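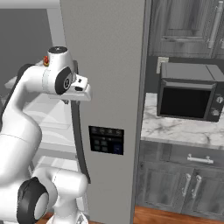 Section 5 covers setting up hospitality and seating zones in Prundum for a one-day or two-day finals event. It assumes that the venue has already been created under Section 4 and that you have a supervisor login. Before you start, walk the building with a printed floor plan and write down every room that will be open to guests, teams or officials, along with the large fixed items in each. A tall refrigerator with a grey-beige panel, for instance, goes down as one fixed item under "Kitchen", and the space in front of it is marked as not available for queues. Prundum does not draw fixed items for you, so anything left off the list will be treated as open floor.

5.1 Before you begin

You will need:

The floor plan, with room numbers
The seating return from the venue
The event code (six characters, printed on the booking sheet)
The list of competing clubs, in final form if possible

If the list of clubs is not final, you can still complete 5.2 and 5.3. Leave 5.4 until the list is confirmed.

5.2 Creating the seating zones

1. Open Venue and choose Zones.
2. Press New Zone and type a short name. Names can be up to 16 characters, including spaces.
3. Enter the number of seats in the zone. Use the figure from the seating return and do not use the figure on the safety certificate, which includes standing places.
4. Choose the zone type: Public, Club, Officials or Press.
5. Press Save. The zone appears in the left-hand list with a hollow circle beside it.
6. Repeat for each zone.
7. When all zones are in, press Check Total.

In the sample event supplied with the program, set at the Floltport hall, the public zones hold 844 seats and the club zones hold 255. Press and officials' seats are held separately and do not count towards the total offered for sale.

Note: A zone cannot be split after tickets have been released. If you think the two ends of a stand may be sold to different clubs, make them separate zones now.

Caution: Deleting a zone also deletes any names already placed in it. There is no undo. Export the zone first (File, Export Zone) if there is any doubt.

5.3 Adding hospitality rooms

Rooms are handled in much the same way as zones, but they have opening times and a limit on the number of people.

1. Choose Rooms from the Venue menu.
2. Press New Room and enter the room number exactly as it is shown on the floor plan.
3. Enter the limit for the room. This is the fire limit less any staff working in it.
4. Enter each fixed item from your list, with its length and depth in centimetres. Doors that swing out into the room should be measured fully open.
5. Set the opening and closing times. For a two-day event, set each day separately.
6. Tick the passes that admit to the room.
7. Press Save.

If the program shows "Limit too high for floor area", check step 4 first. The usual cause is a depth typed in millimetres.

Note: A room with no passes ticked is open to nobody, including supervisors. It will still show on the printed plan.

5.4 Allocating clubs to zones

Do this once the semi-final results are in.

1. Open Allocate and load the club list.
2. Drag each club to a zone. The circle beside the zone fills in when it has at least one club.
3. For each club, enter the number of seats requested. Requests above the limit are shown in red and are not rejected.
4. Set a release date for unsold seats. For a February final we suggest the date three weeks before the first match.
5. Press Hold. The seats are taken off general sale straight away.

If two clubs share a zone, Prundum seats the first one entered from the left, as seen from the playing area. To change the order, press Swap.

Example: in the Zou Cup sample file, one club has requested 197 seats in a club zone of 255. The remaining 58 stay on hold until the release date and then move to public sale at the public price.

Caution: Do not press Hold twice. The second press creates a second hold of the same size, and both must be cancelled from the Ledger screen.

5.5 Printing the door sheets

1. Choose Print, then Door Sheets.
2. Select the entrances in use.
3. Choose A4 or A3. A3 is easier to read at the door, but the Lodevar label printer cannot produce it.
4. Print one test sheet and compare it with the floor plan.
5. Print the rest.

Door sheets carry a version number in the bottom corner. If you change a zone or room after printing, the number goes up by one and the old sheets should be collected from all entrances.

Section 5 was last revised on 23 December 2021 by Mervyn Sugden. Corrections should be sent with the section number and the program version, found under Help. Turnstile counters and scanners are covered in Section 6.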